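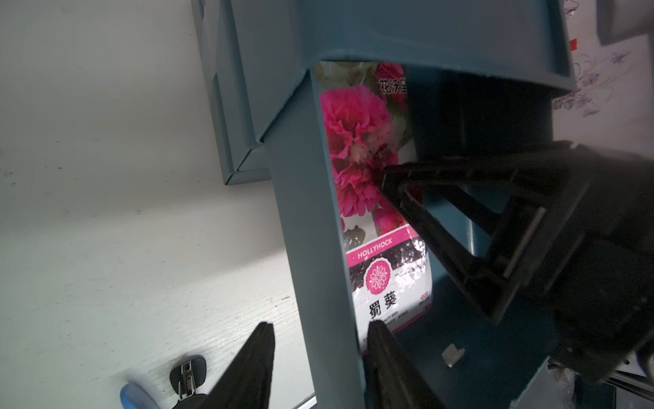

Quiénes somos

Reriris es un taller compartido que ocupa la planta baja de una antigua mercería. Pagamos el alquiler entre 24 personas y discutimos por los enchufes más o menos las mismas. Aquí se construyen robots pequeños, de los que caben en una mesa y tardan toda una tarde en hacer algo que cualquiera resuelve con dos dedos.

Lo fundó Nomvula Masilela en un mes de julio, cuando su comedor dejó de tener sitio para comer. Venía de reparar máquinas de coser industriales y todavía trata a los motores como si le debieran dinero. Ella coordina los proyectos, guarda las llaves y decide qué se puede soldar después de las diez de la noche (nada).

En qué andamos

El proyecto que más horas se lleva es Amik, un brazo con pinza que queremos poner al servicio de la jardinería doméstica. La idea es modesta: que coja un sobre de semillas, lo lleve a su sitio y lo deje allí sin arrugarlo. Llevamos unos 1000 intentos apuntados en el cuaderno y hemos aprendido a respetar mucho los sobres.

El envoltorio brillante es mal compañero. Refleja la luz, resbala y, tumbado sobre la mesa, apenas ofrece un borde que pellizcar. Practicamos con malvarrosa, 蜀葵 según el envase, que tiene unas flores rosas imposibles de confundir con el fondo pálido y el follaje verde. En botánica, de momento, no hemos avanzado.
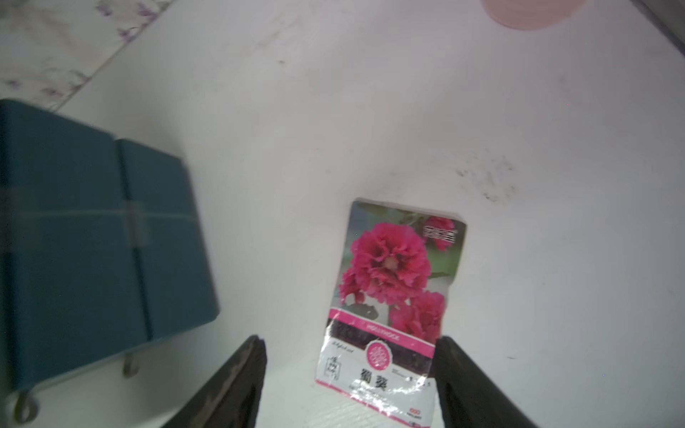
Los otros proyectos

Sostik es el programa que mueve los dedos de la pinza y avisa cuando aprietan de más. Avisa mucho. Yammine iba a ser un riego automático para balcones y ahora es una caja con cuatro bombas y un letrero de "no tocar" - lo retomaremos en cuanto aparezca el manguito que falta.

Cómo venir

Abrimos los martes por la tarde a quien quiera mirar, preguntar o traer algo roto. No hace falta saber programar, aunque sí recoger la mesa al terminar. Para hacerse socio se piden dos visitas previas y una conversación con Nomvula, que suele acabar con el aspirante sujetando un cable.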